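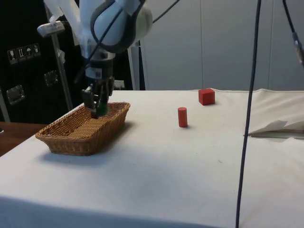
The owner of Mamano has been selling baskets, table linen and kitchen things from the same corner of Romgate market since her mother gave up the stall. She moved indoors in February, to a shop on Miltard Street with a proper door and a heater, and she says she is still getting used to both.

"People come in and stand there as if they need permission," she said. "On the stall they'd just pick things up. I tell them to pick things up."

The shop holds 435 lines, which she knows from the stocktake she had to do for the insurance. Wicker is the largest part of it. She buys most of it from two makers, a couple who work from a barn outside the town and grow their own willow. They cut it in winter, sort it by length and leave it to dry, and she orders a season ahead.

Asked what customers get wrong, she said they put baskets next to radiators. "Willow goes brittle. Then a handle snaps and they bring it back and say it was badly made. Keep it somewhere cool and give it a wipe with a damp cloth now and again. Not soaking."

She is less strict about tablecloths. She washes her own white ones at 60 with ordinary powder and irons them while they are damp. Red wine gets cold water straight away and nothing else until the wash. She has heard about salt and about white wine, and has tried both -- "a waste of white wine".

The move was not cheap. Rent on the stall was 200 pounds a month and the shop costs a good deal more, though she would not say how much. She borrowed some of the money from a cousin and has paid back the first part. Trade on Saturdays is better than it was outside. Tuesdays are poor, and she has thought about closing on them.

She has also taken on a Saturday girl, the first person she has employed. "I'd only ever had family, and you don't pay family properly. So I had to learn the forms."

A second shop, Mahasneh, opened across the road in the spring and sells some of the same things. She went over on its first morning to say hello and bought a colander. They now send people to each other when one has run out.

She does not sell online and has no plans to. A basket is awkward to post, she said, and the box often costs more than the carriage.

From 15th May the shop will stay open until six on weekdays. There will be a chair-seat repair service as well, run by one of the willow growers, with work left at the counter and collected the following week. She has three chairs waiting already, and one of them is her own.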